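**To:** skemari-cutters list
**From:** Ifeoma Nnaji
**Subject:** Re: shrinkage allowance on gray canvas, and the marker file

Remo Marras wrote on Friday:

> The second bolt from Covitz is giving me short panels again. I cut to the
> marker as published and lost most of an inch in length after one wash.
> Width is fine. Is the allowance in the file wrong, or is it the cloth?
> Also, does anyone still relax the yardage overnight before cutting? I
> stopped doing it in April and can't tell if that matters.
>
> Remo

Remo,

Both, I think. The marker file carries one allowance for both directions, and that was set from the old cloth. Plain weaves off the roll nearly always shrink more in the warp, so a single figure will leave you long in width or short in length. Manon Lachance split the two values in her copy and has had no short panels from the same supplier.

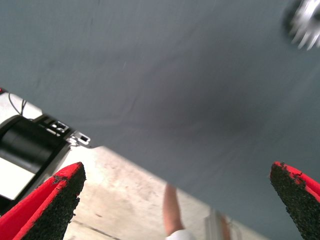
The procedure I use for a new bolt:

1. Cut a test square from at least a yard in. The outer wraps have been handled and give odd results.
2. Mark 2000 mm along the warp if you have the length for it. Short gauge marks make the reading error too large a share of the result.
3. Wash and dry exactly as the finished piece will be washed and dried. Do not iron before measuring.
4. Measure flat, without pulling, and divide.

My last bolt came back at 1956 mm, or 2.2 percent in the warp. Weft was under one percent and I ignored it.

On relaxing: yes, keep doing it. Cloth wound under tension recovers some length when it is unrolled, and if you cut before that happens the panel shortens on the table. Washing then takes the rest and you see the sum of the two. Overnight is plenty for this weight. Titilayo Adeleke leaves hers until 11 the next morning and sees no further change after that.

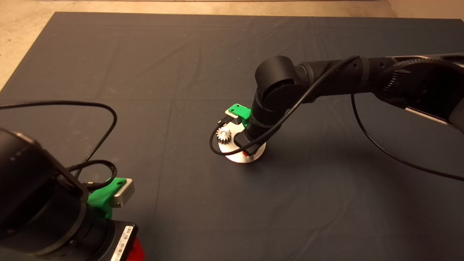 Fold lines are a separate matter. A crease set in storage will throw a straightedge off slightly, so steam it out of the yardage and let it cool before marking. Keep the test square away from the steam or the reading is worthless.

Bukola Adebisi asked off list whether the Jeden grading table needs the same fix. It does not — the table works in finished sizes and the allowance is applied afterward. Only the marker file needs to change.

If you still have the selvage tag from the second bolt, please send me the lot number. Mine is lot 434, and I would like to know if we are comparing the same cloth.

Ifeoma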